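Session 7 – Small cabinets: doors, hinges and shelves
Instructor: Raelene Faulkner

Bring this handout to the bench on Thursday along with your notebook, a soft pencil and a small flat-blade screwdriver. We start at the benches, so read sections 1 to 4 beforehand. Section 5 is the written work.

## 1. Terms we will use

**Carcass.** The box itself: sides, top, bottom and back. Everything else is hung on it or set into it.

**Opening.** The space a door covers. Measure it at the carcass, never from the door. Old doors have often been planed to fit and are no longer square.

**Frame and panel.** A door made of an outer frame with a thinner panel held inside it. On a flat door the frame may be real joinery, or it may be a molding glued to a plain board. From the front the two can look the same. Check the edges and the inside face.

**Bowed (convex) door.** A door that curves outward. It can be built up from glued layers bent over a form, cut from thick stock, or made of narrow staves.

**Reeding and fluting.** Reeding is a row of raised rounded lines; fluting is a row of grooves cut in. Students mix these up every term. Run a fingernail across: if the rounded part stands up, it is reeding. When you can't get close enough to tell, write "parallel grooves" and leave it at that.

**Lip.** The shaped front edge of a shelf or base board. Note whether it is square, rounded or beveled.

## 2. Looking over a cabinet

Work in the same order each time so your sheets can be compared.

1. Stand the cabinet on a level surface. Check with a level front to back, then side to side.
2. Open every door slowly and hold it while it moves. A small cabinet with both doors open carries its weight forward and can tip.
3. Note where each door comes to rest. A door that drifts on its own usually means the carcass is leaning or a hinge is out of line.
4. Measure the opening at the top, middle and bottom. Then measure both diagonals. If they differ, the opening is out of square.
5. Look at the hinges. Record how many, the metal color, and the distance from the top and bottom of the opening to the nearest hinge edge.
6. Look at the shelves. Are they fixed or loose? Press lightly at the center of each one.
7. Last, look at the finish. Tilt a lamp low across the surface to pick up scratches and dull spots.

Do not remove any screws at this stage. If a screw is already loose, note it and leave it.

## 3. Hinge placement

Two hinges are enough for most small doors. The usual practice is to set them the same distance in from the top and the bottom of the door. Set too close together, they let the free corner sag.

Our practice doors are 181 mm wide. Lay out the hinges on these as follows:

- Mark the top of the upper hinge 15 mm down from the top edge.
- Mark the bottom of the lower hinge 15 mm up from the bottom edge.
- Scribe around each hinge leaf with a knife, then pencil the line so you can see it.
- Put one screw in each leaf and test the swing.
- Add the remaining screws only after the door closes without rubbing.

Curved doors need more care. The hinge edge of a bowed door may not sit flat against the cabinet side, and a leaf forced into place will bind. Fit a paper pattern to the edge first – the brown packing paper in the drawer under bench 2 works well.

We will use Perneo butt hinges for the practice doors. The Kristiansen ones in the blue tray have a thicker leaf and are for next month's larger frames, so please leave them alone.

## 4. Shelves and loads

A shelf in a closed compartment and a shelf in an open upper section often get very different use. Closed compartments tend to hold light, mixed things. Open upper shelves end up with books, and books are heavy for the space they take.

For your load test, add weight at the center in equal steps and measure the sag after each one. Stop at 2000 g on the thin practice shelves. Write down the sag with the weight on and again after it comes off. If the shelf does not come back to where it started, say so on the sheet.

Wipe spills off the Flarnidico benches right away. The Cornosetti wax goes on thin, with a cotton rag, and needs about an hour before buffing. Use it only on your own practice pieces.

## 5. Written work

Hand in one page for the cabinet at the end of this handout and one for a cabinet you have at home or can visit. For each, cover:

- the doors, and how they differ from each other
- the hinges you can see, and any you would expect but can't see
- the shelves, including the shape of any front edge
- moldings and other trim
- what is stored where, and whether you would move anything

Keep what you can see apart from what you suspect. "Two hinges on the right door" is an observation. "The left door was replaced" is a guess, and needs a reason next to it. A quick sketch with arrows is welcome and can take up to half the page.

Sheets are due at the start of session 8.
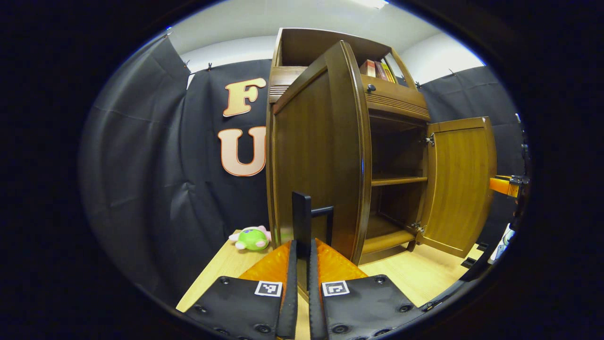 Cabinet for section 5, doors open: curved door at left, flat door on two hinges at right, books on the upper shelf.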